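4.2 Do mash-ups bring new readers to the source games?

The claim that character mash-ups widen the audience for both sources is repeated often and tested rarely. Harkden, the fan-art archive we sampled, states it on its front page with no figures attached. We looked at 1,902 crossover drawings posted there and followed the comments under each one for 13 weeks.

The results are thin. Most comments came from accounts that had already posted about both sources, which suggests that a mash-up mainly reaches people who get the joke at once. Only 2 of the 20 most shared drawings drew a clear run of questions from newcomers, and both showed characters from Stumo, a puzzle game that had a sequel out in September. We can't separate the effect of the art from the effect of the sequel, and we doubt that anyone could with comment data alone. 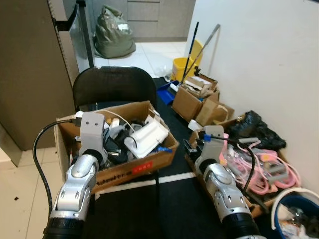
Figure 7. Two open cardboard boxes, the left one packed with assorted items, with a gripper at each.

A second worry is the tagging. Harkden lets artists name their own sources, and a drawing tagged "Aoki" may refer to the racing series or to the comic of the same name. We fixed the cases we caught by hand – some surely got past us. The Justau tag has the opposite problem, as artists use it for almost any knight in green. Earlier work took these tags at face value, and its larger effects should be read with that in mind.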